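Caring for Knitwear Through the Colder Months

The heating in our building was switched on in October, and with it came the annual business of bringing the winter clothes down from the loft. I have been asked by several readers to set out how I store and wash knitwear, and the present entry is intended to serve as a reference for that purpose. It replaces the shorter note published here last spring, which contained an error regarding water temperature.

I should state at the outset that I hold no qualification in textiles. I worked for many years in the records office at Mundby, where one learns a good deal about damp, moths and the proper labelling of boxes. Most of what follows was learned at home, and some of it at the cost of a good cardigan.

Washing

Wool does not require washing after every wear. A jumper worn over a shirt may be aired overnight on the back of a chair and put away the following morning. I wash mine when there is a mark that cannot be sponged out, or when the garment no longer smells fresh, and in any case before it goes into storage for the summer.

Hand washing remains my preference. The basin is filled with cool water, the soap is dissolved fully, and only then is the garment put in. It should be pressed gently beneath the surface and left to soak for 20 minutes. Rubbing and wringing are to be avoided. The rinse should be at the same temperature as the wash -- my earlier note said otherwise, and I regret any felted sleeves that resulted.

Readers with a machine that offers a wool cycle may certainly use it. I did so for a whole winter when my wrist was in plaster, with the garments turned inside out and placed in a net bag, and no harm came to any of them. The spin should be kept low. Mine is set at 700, the lowest it will go without leaving the clothes too heavy to lift.

Drying

A wet jumper is heavy and will stretch if hung. I lay each one on a dry towel, roll the towel up with the jumper inside, and press along the roll with both forearms. The garment is then laid flat on a second towel and eased back into shape at the shoulders and hem. Drying takes two days in my spare room with the door open. In a warmer house it may well be less. Direct heat from a radiator is not advised.

Folding and storage

Knitwear should be folded and laid flat. A hanger will leave points at the shoulders, and these are tiresome to steam out. My own practice is to lay the garment face down, bring the sleeves across the back, fold the sides in to meet them, and then fold from the hem upwards. Thick jumpers take one fold and thinner ones take two. The heaviest belong at the bottom of the pile.

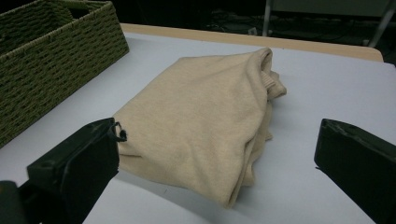
H. Fesel

A fine knit is more forgiving than a heavy one in this respect, and a loose fold does it no injury. Creases of the softer kind will generally drop out after an hour or so of wear. What matters a great deal more is that the garment should be clean and entirely dry when it is put away.

For the summer months I use cotton bags with a drawstring, bought from the household shop on Brindo Street, where they are kept on the lower shelf beside the ironing board covers. Plastic boxes are acceptable provided that they close properly. Cedar blocks should be sanded lightly every spring to bring back the scent. Lavender is pleasant, although I have not found it to be of much use against an established moth.

Should moths be discovered, every garment in the affected drawer should be sealed in a bag and placed in the freezer for a fortnight. The drawer itself must be emptied and vacuumed, with particular attention to the corners and the runners.

A separate entry on darning is in preparation. Readers who have written to ask about removing bobbles will find that subject treated there also, together with a note on matching old wool.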